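Lutus working group, minutes of the April meeting
Present: annotation, policy learning, hardware (Rilbridge side by phone)
Start 2:00 p.m.

1. Minutes of the previous meeting
Approved with one correction: the Chiriac baseline was trained on head-view video only.

2. Segment boundaries in unpacking tasks
Annotation reported on the pen refill recordings. Disagreement between annotators is concentrated at the point where packets leave the box. One reading starts a new segment when the fingers close on a packet, the other when the packet clears the opening. Where two packets are pulled together, the labels diverge further. 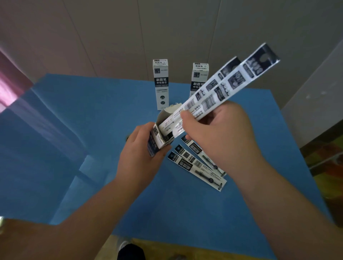 Policy learning prefers the grasp as the boundary. With the later boundary, the Cliltavari model tends to predict the pull before the holding hand has settled, and the box tips in replay. Hardware noted that the effect may come from the wrist filter and asked for a run with the filter off.

Agreed: boundary at finger closure. Packets moved together count as one object until they separate. Affected clips to be relabeled by 2 annotators working independently.

3. Left and right hand labels
Holding and pulling roles will be stored per segment. Old files keep the per-clip field.

4. Open items
Filter-off run (hardware). Revised label guide (annotation). Storage quota at Rilbridge carried over.

Closed 3:10 p.m.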